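Two arms going onto our finishing bench, what happens to the people on it?

Posted in Workplace and jobs, 2018-07-08

Tamsin Mahmoud

I work on small-parts finishing at a firm called Varkine. We do touch-up, marking and light fixing on little boards and trays that come through from the assembly side. There are 13 of us across two shifts. Management has told us that a pair of robot arms will be doing part of the bench work from November, and they have set up a trial cell at our other site, Fallard, so we can go and look at it.

I went last week. The arms share one floor panel and work towards each other in the middle of it, with a camera on each wrist. One has its gripper over by the board and the other holds something with an orange tip. I took a photo while I was there.
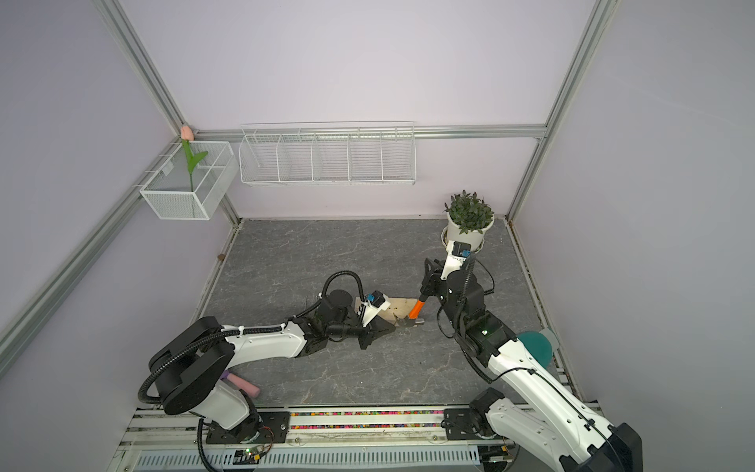
The trial cell at Fallard, both arms at the board.

We have been told there will be no redundancies, but that "roles will change". I have asked twice what that means and got the same sentence back. My own job is mostly holding a part steady with one hand and working on it with the other, so I can see plainly enough which bit of it they are after. I'm on grade 2 and have been for six years.

What I would like to know from people who have been through it: what did your day look like afterwards? Did your grade or pay change? And is there anything I should be asking for now, before it goes in?

Uriel Salinas

We had this at Abernathy three years ago, with one arm to start with and then a second. I was on the bench and I still work there.

The day is different. I used to do up to 300 pieces a shift by hand. Now I load trays, check what comes out, and deal with the ones the arms can't do, which are usually parts that have arrived slightly bent or the wrong way round. My wrists are a lot better for it. My back is the same, as the loading is at a worse height than the old bench was, and that took eight months to get changed. Go back to Fallard if they'll let you and stand where the loader would stand. Do the movement fifty times and see how you feel.

The other thing is talk. On the old bench we faced each other. At the cell you are mostly on your own with a screen. Some of the quieter ones liked that. I didn't much, and I asked to be rotated onto packing every other week, and they agreed.

On pay, we got nothing at first. The people who were taught to restart the cell and re-teach positions were doing a technician's job on a bench grade for most of a year. In the end the union got it regraded, but it wasn't backdated. Ask for the new job description in writing before anyone does the training. Once you have been trained and are doing it, you have far less to bargain with.

Also ask who is allowed to stop it. With us only the shift lead could at first, so we would watch it spoil a part and then go and find him. That was changed quickly, but it should have been settled on day one.

Ruan Mofokeng

They always say no redundancies. Start looking elsewhere.

Mekdes Alemneh

I don't agree with Ruan, though I would want to see the promise on paper with a date on it. At my place it held for the permanent staff. The agency people were just not asked back, and so we ended up with fewer hands for the same orders. Find out how many of your 13 are agency.

I'm on the other side of this, as I set the cells up. A few practical points. A trial is usually run on good parts by the people who built the cell, and your floor will send it everything else. Ask for a week of your own parts to be put through at Fallard, with someone from the bench there to say what is acceptable. That person should be paid their normal rate plus travel.

Ask what the wrist cameras record and how long it is kept. They are pointed at the work, but hands get in there when someone clears a jam. It is a fair thing to want an answer to, and your manager may have to go and find out.

Lastly, ask for training to be offered to everyone and not only to whoever is thought to be good with computers. The best operator I have trained was a woman who had done the job by hand for years and could tell from the finish that a position had drifted.

Tamsin Mahmoud

Thank you, this is very useful. Four of us are agency, so I will raise that first. I have asked for the job description in writing and been told I will have it by the end of the month. I'll post again when it comes.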